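# The Slow Wall

*How unglazed clay moves water, and why growers in dry rooms keep coming back to it*

A fired clay pot is a sponge with a fixed shape. The pores left behind when water and organic matter burn out of the clay body run from one face of the wall to the other, and they connect. Fill the pot with wet soil and the wall draws moisture outward until the outer surface is damp. From there the rate of loss is set by the air in the room.

The behavior is well known and poorly measured. Most care guides say that clay "breathes" and leave it at that. Shufen Hou, a ceramic engineer who spent nine years testing drain tile before she moved to garden ware, dislikes the word. "Breathing suggests exchange in both directions, on a cycle," she says. "A pot wall mostly loses water. The gas movement is real, but it's small until the wall dries out."

Her workshop in Manzano fires two clay bodies. The first, sold as Takov, is a coarse red earthenware with a high proportion of grog. The second, Fikier, is finer and fired hotter. They look alike on a shelf. In the absorption test they separate at once: a Takov sample, dried in an oven, weighed, soaked overnight and weighed again, takes up 11 percent of its dry weight in water. Fikier takes up less than half that.

Firing temperature accounts for most of the gap. Common red earthenware matures near 1,000 degrees Celsius. Below that point the particles are joined where they touch and the spaces between them stay open. Above it, the fluxes in the clay (iron and calcium compounds, chiefly) begin to form glass, which flows into the gaps and closes them. Push far enough and the body turns dark, shrinks, and finally slumps. A potter choosing a schedule is choosing a pore structure, whether or not that is the stated aim.

Wall thickness matters less than most buyers assume. A thick wall holds more water and takes longer to wet through, but once it is saturated the rate of loss depends on the outer surface. Two pots with the same outside dimensions will dry at similar speeds in the same room. Airflow makes a larger difference than either thickness or color. A pot raised on a stand loses water from its base as well, and a pot in a saucer does not.

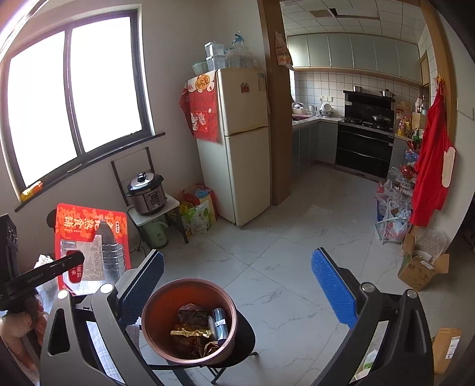
*A round brown pot on a small black stool, with wrappers inside.*

Glaze changes the arithmetic. A pot glazed inside and out behaves like plastic: water leaves by the drain hole, the soil surface and the leaves. A pot glazed only on the outside is a more awkward case. The wall still takes up water from the soil, but it has nowhere to release it except at the rim and the foot, and that is where the salts collect. Over several seasons the pressure of crystals growing under the edge of the glaze can lift flakes from the rim.

Salt is the chief cause of failure in unglazed ware too. Tap water and fertilizer both carry dissolved minerals. The water evaporates at the outer face and the minerals stay, first as a pale bloom and later as a crust. The bloom does little harm to the pot – it brushes off dry. A crust narrows the pores and slows the wall. Hou's method for old pots is a long soak in clean water, changed daily until the wet surface dries without a mark. Vinegar works faster on lime but also attacks calcium in the clay body, and she uses it only on the rim.

Frost is the other cause. Water expands as it freezes, and a saturated wall has no room to spare. The accepted predictor is the ratio between what a sample absorbs in a cold soak and what it absorbs when boiled. A large difference means there are pores that ordinary wetting does not reach, and these give the ice somewhere to go. Hou's outdoor body, Losex, was built around that ratio. She put some 300 test bars through a chest freezer over one winter, starting in February, and discarded the recipe twice.

For indoor use none of that applies, and the cheaper body is often the better one. Cacti, succulents and most orchids do well in a fast wall. Ferns do badly in it unless somebody is home to water them. A new pot should be soaked before planting – a dry wall will pull water from fresh soil for the first day, and the roots at the edge are the ones that go short.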